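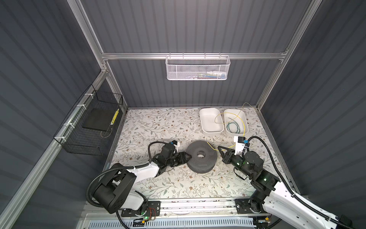 Winding and Storing Thin Cable: Frequently Asked Questions

Print this page | E-mail this page

These are the questions the Tavero help desk gets most often about keeping thin fiber-optic cable and light hookup wire on a spool. Most of the answers apply to any brand of spool. Where something is specific to the Nillow perforated spool, we say so. Last reviewed in December.

Which way should the spool lie while I load it?

Flat on the table, hub facing up. A thick spool is stable that way and you can see the turns as they go on. Standing it on its rim is fine for paying cable out, but then it needs a stand or it will roll.

Where do I start?

Clear enough table on both sides of the spool to rest your hands. Bring the free end of the cable to the spool first and leave the rest in its tray. Do not lift the whole coil out and drop it next to the spool. Tangles usually start there, and a tangle in thin cable takes longer to undo than the whole winding job.

How much slack do I need?

Enough that the cable lies on the table between the tray and the spool without pulling. If it lifts off the table every time you take a turn, feed out more. If it starts to cross over itself, stop feeding and wind what you have.

Can I hold the end and wind at the same time?

You can, but most people find it easier to hold the end against the side of the spool for the first few turns. Once those turns grip, let go of the end and use that hand to guide the cable.
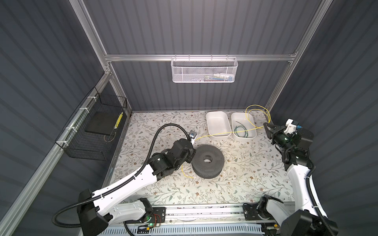
A customer in Erkwood wrote to say that she gets a neater first layer by holding the yellow cable a little above the table and letting the slack hang, so that any twist works itself out before it reaches the spool. We tried it and agree. It works best with short lengths. With a long run the weight of the slack starts to pull.

How tight can I bend fiber-optic cable?

Go by the minimum bend radius printed on the cable's data sheet. Hookup wire will forgive a sharp corner and fiber may not. If the sheet gives two values, one for handling and one for storage, use the larger one for anything that will stay on the spool. Do not run fiber over the sharp edge of a tray or a box. A tray with a rounded rim is fine.

What are the holes in the Nillow spool for?

They let you see how full the spool is and give you somewhere to pass a small cable tie. They are not meant for threading the cable itself. The edges are smooth enough for a tie but we do not recommend pulling fiber through them.

Should each color have its own tray?

We would say yes. Green and yellow wire in one tray is easy to tell apart by eye, but the loops still catch on each other when you pull one. If you only have two trays, put the cable you are winding today in one and everything else in the other. Open rectangular trays are better than deep bins for this, as the coil can lie flat.

What do the hanging baskets hold?

Anything you want off the table while you work: ties, tape, end caps, wipes. Mesh is handy because you can see what is inside. A wire basket can be fastened to a rail with cable ties if it has no hooks of its own. The Lindholm basket, part 1270, comes with hooks and fits over a bar.

How many people does it take?

One for a short length. For anything over 5 yards a second pair of hands helps, with one pair steadying the spool and the other laying the cable on. Agree beforehand on which direction you are winding.

The cable keeps landing on top of the spool. What am I doing wrong?

Probably guiding it too high. Thin cable has some spring in it and will climb over the rim if you bring it in from above. Lift it off, lower your hand until it is level with the middle of the spool, and take up the slack before the next turn. Check that the spool has not slid toward you, too.

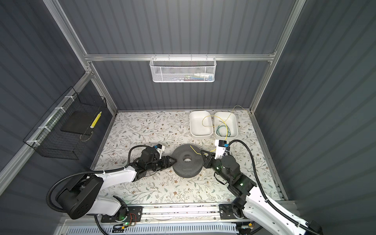 Does it matter if the table has a pattern on it?

Only for your eyes. Yellow cable shows up well on white or cream. A small leaf or flower print does no harm, though very thin clear fiber can be hard to follow on it. A plain sheet of paper under the spool solves that.

How do I finish off the end?

Leave a tail as long as your hand, cap it, and tie it down loosely with one tie. Label it before you put it away.

Can I return a spool once it has been used?

Unused spools can be returned within 4 weeks. Used spools cannot. Replacement hubs are sold separately under part 3634.

Search the help pages
Enter a word or part number
Go

Related items
Choosing a spool size
Cable ties: reusable or single use?
Cleaning mesh baskets and trays
Labels that stay on thin cable
How to untangle a coil without cutting it

Print this page | E-mail this page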